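In Praise of the Dull Sherd

Every summer somebody's uncle visits a dig and asks whether we have found any gold. We have not. We have found 813 pieces of cooking pot, and would he like to see them? He would not. He has remembered something he left in the car.

I spent nine seasons at Narnska, a hill settlement whose inhabitants seem to have devoted their lives to dropping crockery. In that time we recovered one item a museum wanted, a bronze pin with a bird's head. It has its own case, its own lamp and a postcard. The sherds have a basement.

I don't begrudge the pin its lamp. It is a handsome pin. But it came out of a plowed field with no layer around it, and all it can tell us is that a person once owned a pin and was careless. The pots came from floors, hearths and pits we could put in order. From them Bontu Derese worked out that households on the east slope switched from small bowls to large shared ones within a couple of generations. People changed how they sat down to dinner. I find that more exciting than a bird's head, and I have been told at parties to stop saying so.

The trouble is money. Pins get grants. Sorting gets a folding table and whichever student failed to look busy. Ludmila Hrnčiar once sorted 920 body sherds over a wet June in a shed at Plisby, and the published report thanked her in a footnote, spelled wrong.

What the Basement Is For

My proposal is modest and will therefore be ignored. For every season of digging, pay for a season of looking at what was dug. No new trench until the last one has been washed, labeled and written up. Directors will object that this would halve the number of excavations. Yes. The ground has kept things safe for a very long time, and it charges less than the storage unit in Genley.

I would also ask museums to put out one tray of plain brown fragments beside each treasure, with a proper label and the same lamp. Visitors can cope. These are people who will happily watch a stranger restore a rusty cheese grater for 30 minutes online.
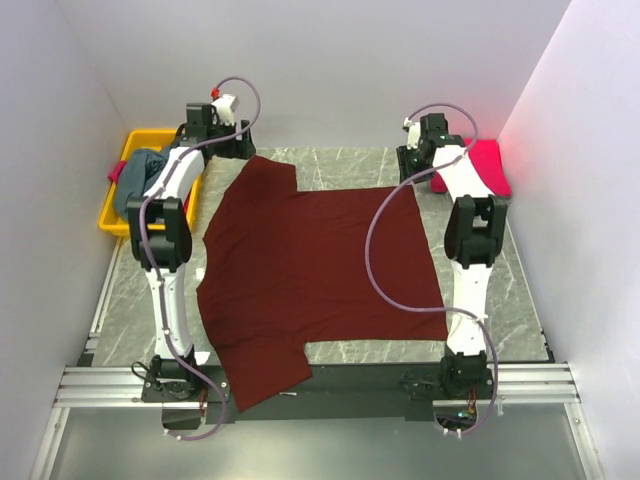 A Word to the Uncles

Please keep coming. Bring a hat, ask your question about the gold, and then stay long enough to be handed a brush. The ugly gray lump you clean may be the rim that dates the whole pit. It may also be a rock. I have labeled several of those myself.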